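# How do detectives read fingerprints?

Look at the tip of your thumb. Look really closely – use a magnifying glass if you have one, or hold your thumb under a bright lamp. Can you see tiny lines curving across the skin, like the lines on a ploughed field seen from an aeroplane?

Those lines are called ridges, and you have them on every finger, on your palms, on your toes and even on the soles of your feet. They help your skin feel things, so you can tell silk from sandpaper with your eyes shut. They are also one of the best clues a detective can hope to find!

## When do you get your fingerprints?

Before you were born. The ridges start to form while a baby is still growing inside its mother, and months before the birth the pattern is set. Your fingers get bigger as you grow up, but the pattern stays the same. It just stretches out, a bit like a drawing on a balloon when you blow it up.

If you get a small cut or a scrape on your finger, the same pattern grows back. A very deep cut can leave a scar, and then the scar becomes part of your print as well.

What about identical twins? They can look so alike that their own teacher mixes them up, but their fingerprints are different. The way the skin grows depends partly on the genes you get from your parents and partly on lots of tiny things that happen in the womb, like how the baby is lying and how fast each finger grows. Even the prints on your own left and right thumbs don't match.

And here is a great fact to try on your family: koalas have fingerprints too. They look so much like human ones that you would need a microscope and some training to tell them apart.

## Loops, whorls and arches

Most prints belong to one of three big families.

- **Loops** come in from one side of the finger, bend round and go back out the same side. They are the most common kind.
- **Whorls** go round and round, like the water going down a plughole. (You say it to rhyme with "girls".)
- **Arches** start at one side, rise up in the middle like a little hill, and carry on out of the other side. They are the rarest of the three.

You might have the same kind on all your fingers, or a mixture. Lots of people have a mixture.

Knowing the family isn't enough to say whose print it is, of course. Millions of people have a loop on their right thumb! So fingerprint experts look much more closely, at the places where a ridge suddenly stops, or splits into two like a fork in the road, or makes a tiny island all on its own. These little details are called minutiae (say "my-NEW-shee-eye"). It is the way they are arranged that matters, and that is where the real detective work begins.

## How does a print get left behind?

Your skin is never perfectly clean, even straight after a bath. There is always a little sweat coming out of tiny holes along the ridges, and you pick up grease whenever you touch your face or hair. When you press your finger on something smooth, a bit of that sweat and grease stays there in the shape of your ridges. It works just like a rubber stamp.

Experts talk about three sorts of print. One sort you can see straight away, because the finger had something on it, such as paint or jam. Another sort is pressed into something squashy, like putty or a bar of chocolate. The third sort is nearly invisible, and it is called a latent print. "Latent" means hidden.

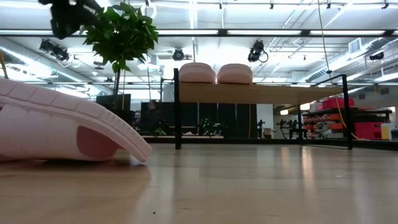 *Words by the Skelton Young Readers' Desk*
*7th June*

So how do you find something that is hidden? Let's follow a case from start to finish. We have made up the crime, but the steps are the kind that real investigators use.

## The case of the missing cash tin

It is a cold morning in January. The owner of Pellik Bakery comes in to switch on the ovens and finds the back window open. The cash tin has gone from under the counter! The owner does exactly the right thing, which is to step back outside, touch nothing else and call the police.

A police officer arrives first and makes sure everyone is safe. Then comes a crime scene investigator. That is the person whose job is to find clues and look after them. Investigators wear gloves, and often a paper suit and covers over their shoes, so that they don't leave marks of their own or spoil the ones that are there.

First they take photographs. Then they think hard about where a burglar's hands must have been. The window frame? The glass? The edge of the counter?

A torch is a brilliant tool here. If you shine it from the side, greasy marks on glass light up when they were hard to see before. Try it on a window at home this evening and you may get a surprise.

## Dust, tape and glue

On smooth surfaces, the investigator may use a soft brush and a very fine powder. The brush hardly touches the surface. The powder sticks to the grease and not to the clean parts, and the print appears as if by magic. (It's a lovely moment, and investigators say they never get tired of it.) Dark powder is good on pale things, and pale powder is good on dark things.

Next the print is photographed, and it can be "lifted" too. That means pressing clear sticky tape over it and peeling it off, powder and all. The tape goes on to a card with a label that says where the print was found.

Powder doesn't work well on everything. Paper soaks up sweat, so in the laboratory it can be treated with a chemical that turns the marks purple. Plastic bags and bottles can be put in a special cabinet with superglue fumes, which cling to the print and turn it white. Please don't try that one! The fumes are bad for your eyes and lungs, so it is a job for trained people with proper equipment.

At our bakery, the investigator finds 6 clear marks. Each one gets its own label, and a note is kept of every person who handles it from then on. If a clue might be shown in court, everyone has to be sure that it hasn't been muddled up with another one.

## Whose are they?

Some of the marks will belong to people who were meant to be there, like the owner and the bakers. So the police ask if they can take their prints as well. These are used to rule people out, and being asked doesn't mean you are in trouble. In our case, four marks match people who work in the shop.

That leaves 2.

Now a computer helps. It turns each mark into a kind of map of forks and endings and searches through the prints that the police already hold. Suppose the collection it checks first has 399 sets in it. A computer can get through those in less time than it takes you to tie your shoelace, and real collections are far, far bigger.

The computer doesn't get the last word, though. It makes a list of prints that look similar, and a human expert compares them side by side. Then another expert checks the work. In films a green light flashes and a big sign says MATCH. Real life is slower and much more careful, and quite right too.

## Does a match prove who did it?

Not on its own! A fingerprint can tell you that a person touched something. It doesn't usually tell you when, or why. Suppose one of the last marks, on the outside of the window, belongs to the window cleaner. That makes perfect sense. But what if the other is on the inside of the frame and belongs to someone who says they have never been to the bakery? Then the police will have some questions to ask.

They will also look for other clues, such as camera recordings, shoe marks or someone who saw or heard something. A person who is arrested has not been found guilty. If the case goes to court, both sides can talk about the evidence, and the experts can be asked how sure they are. Experts can make mistakes like anyone else, so it is important that their work is checked.

## Try it yourself

You will need a soft pencil, some white paper, clear sticky tape and a magnifying glass.

1. Scribble on the paper until you have a dark, shiny patch.
2. Rub one fingertip on the patch until it is grey all over.
3. Press a piece of sticky tape gently on to your fingertip.
4. Peel it off and stick it on a clean bit of paper.
5. Write down which finger it was!

Do all your fingers if you have time, and your thumbs. Which family does each one belong to? Can you find a ridge that splits in two? Ask before you take anyone else's prints, and give them the paper to keep when you have finished.

Then wash your hands, because pencil gets everywhere.

## Words to know

**Evidence** – anything that helps to show what happened.

**Latent print** – a fingerprint that is hard or impossible to see until it is treated.

**Minutiae** – the tiny details in a print, such as ridges that stop or split.

**Ridge** – one of the raised lines on your skin.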